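February
By the Grumine editorial desk

Grumine Handling Rules

The Grumine Handling Rules are a set of good practice rules for robots that pick up and use household tools. They were first written at the Wendt workshop in Gakberg and are now used by several small laboratories and by the service firm Brevurix. The rules are voluntary. They do not replace the safety law of any country, and a robot cannot be certified under them.

Background

The first version grew out of a long series of trials at Wendt, in which robot arms handled brushes, dustpans, ladles and similar objects. The workshop kept a record of 2,938 attempts. Of these, 329 were marked as unclear, which meant that two people reading the same record did not agree if the tool had been held correctly. The authors decided that the word "held" needed a definition before anything else could be measured, and the first chapter of the rules is still devoted to it.

Scope

The rules apply to arms with a two-finger gripper and to tools with a mass under 700 grams. Knives, heated tools and anything connected to the mains are outside the scope. Tools used by a person and a robot at the same time are treated in a separate annex, which is shorter and has been criticised for this.

Main rules

The text is divided into rules on the workplace, rules on the grip and rules on the record.

For the workplace, the surface may be plain or patterned, but it must be named in the record. Cloths are allowed if they lie flat. The operator must be able to reach the stop button without leaning over the arm, and hands must stay outside the working area while the motors are on.

For the grip, a tool with a handle should be taken by the handle. The fingers should press on two opposite sides, and the part of the tool which does the work should point away from the gripper. A hanging hole in the handle is not to be used as a place for a finger unless the task is to hang the tool up. The force must be set before the trial and may not be changed during it.
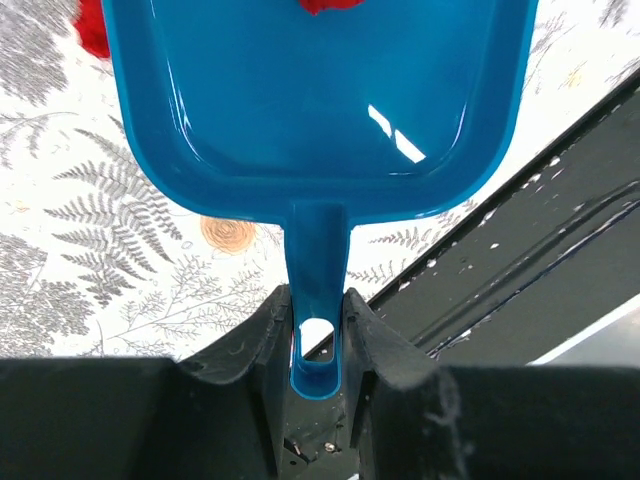
Dustpan gripped by the handle, with the pan pointing away from the fingers.

Record keeping

Each attempt receives its own line, including attempts which were stopped early. The line gives the tool, the surface, the force setting and the result in one of four fixed words: held, slipped, dropped or stopped. Free comments are permitted but they are not counted. A series should contain at least 100 attempts with the same tool before a rate is published.

Where a camera is fixed near the wrist, its view should include both fingertips. Wear marks on the fingers are to be noted at the start of a series, and a change of fingers begins a new series.

Reception and criticism

Brevurix adopted the rules for its training courses and added a check by a second reader. Other users have found the rule on fixed force too strict, as a soft handle may need a correction after first contact. A revised wording is under discussion at Gakberg. The limit on mass has also been questioned, mainly by users who work with wet mops.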